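Plarnia Notched Finger Set: review after one semester of cloth handling

Price: $358 per set from Fekora. One set fits one gripper.
Used for: student project, sorting and basketing cloths with two arms
Rating: 7 out of 10

Our club took on laundry as its project for the year. The task is short to write down: take cloths one at a time from a loose pile on a table and put each one in a basket. We started with the fingers that came with our Ivden grippers, which are wide and flat and made for boxes. They closed on cloth well enough but tended to bring up two layers at once. We bought the Plarnia set in October to see if narrower tips would help.

What is in the box

Two fingers, four screws, a hex key and a printed card with the offset values. There is no spare hardware. The set weighs 272 grams, which is more than the stock fingers, and the payload value in the controller has to be changed before the first run. The card gives the weight of a single finger only, and in small type. We missed this and spent an afternoon looking for a drift that was only gravity compensation being wrong.

Mounting takes 9 minutes per gripper once you have done it before. The screws go in from the side, so the wrist has to be turned out and held there. The threads on ours were clean and both fingers seated without shims.

Tip shape and layer separation

Each finger narrows to a tapered tip, and the inner face is stepped, with a small cutout partway up. Plarnia says the steps keep thicker material from sliding toward the tip. On cloth the tips do most of the work. With a green microfiber towel lying over a yellow one, the jaw closes down to a narrow gap and the pinch can be placed on the green alone if the approach height is right. Approach height is the parameter to tune first. A little too low and the yellow comes up as well.

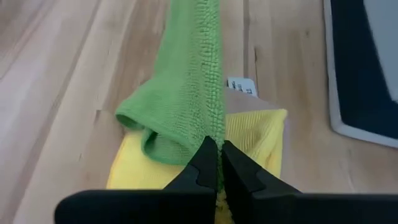
Do the fingers need a different closing force for thin cloth?

One force setting has been enough for everything in our pile. We lowered it once for the thinnest piece, saw no change in the slip rate, and put it back.

Repeatability is good. Over 3460 logged closures the zero position stayed inside the tolerance on the card, and we re-homed only after swapping fingers. Wear shows as a light polish at the tips. We have not measured a loss of grip from it.

Dragging and lifting

The fingers hold a corner well during a drag. Bunched microfiber puts a fair amount of load on the pinch when the far end is still on the table, and the tips do not open under it. Our policy often drags before it lifts, a habit it picked up from the demonstrations, so this matters to us more than it might to a team that lifts straight up. The towel goes toward the gripper with one corner off the table and the rest trailing behind. 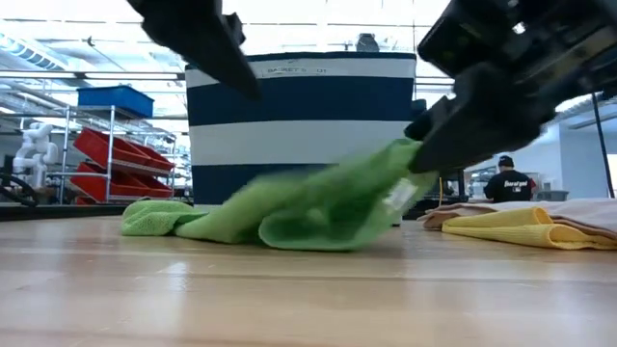
Bernadette Deschamps disagreed with the weight given to dragging in this review. In her view the drag should be trained out, the fingers should be judged on vertical lifts alone, and a team with better demonstrations would find little difference between these and the stock parts at a fraction of the cost. She also pointed out that the stock fingers were never tested with a corrected approach height. That last point is fair, and the comparison should be rerun.

Vertical lifts are where the narrow tips have a cost. A large thin cloth pinched at one place hangs in long folds, and the lower part stays on the table well after the top has cleared it. The wrist has to go higher than it would with a wide jaw, which spreads the material. We raised the transfer height and gave up some cycle time. Cloth that hangs this way can also cover whatever is lying next to it, and the overhead view loses the next target until the arm moves off.

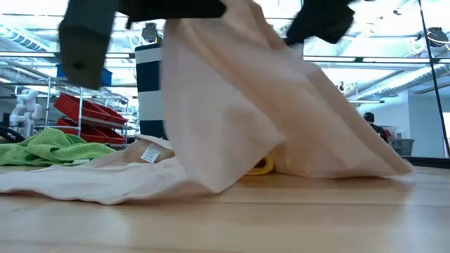
According to Gaspard Joly, the same problem went away on the Opoku team's table when the second arm was brought in to take a lower edge before the transfer. That needs both arms on one cloth and a handoff state in the program, and it roughly doubles the demonstration work. We have it on the list for next semester.

Clearance between two arms

With an arm on each side of the table, both grippers reach the middle, and the longer fingers use up space there. We set the keep-out distance from the stock fingers and had tip contact in the first week. Add the extra length to both tool definitions, not only the one you are working on. Cable routing at the wrist did not need to change, although the loops should be checked at full rotation – the side screws stand out a little and can catch a tie.

The basket sits at the far side of the table, open end up, and the release point is set above the rim. Release is clean. Microfiber drops off the tips without a shake, which was not the case with the rubber-faced fingers we borrowed last spring. 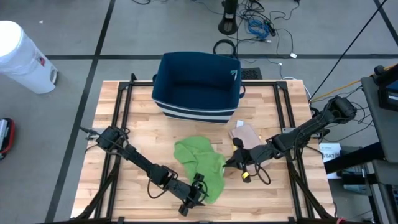
Faults and omissions

The printed card is the only documentation. The drawing on the Plarnia page shows an older hole pattern, and a student who cuts an adapter from it will cut it wrong. Fekora answered our question about this and sent the correct drawing, but it took two weeks.

Fingers are not sold singly. If one tip is damaged, the whole set has to be bought again.

There is no mark for left and right. The two parts look alike on the bench and the offsets differ slightly. We put a paint dot on the left one.

Recommendation

Worth buying for a team that works with small cloths and has trouble with double picks. For large thin pieces handled by one arm, keep the wide fingers. Teams that need two sets should plan for the cost early in the year, and should order screws of the same length at the same time.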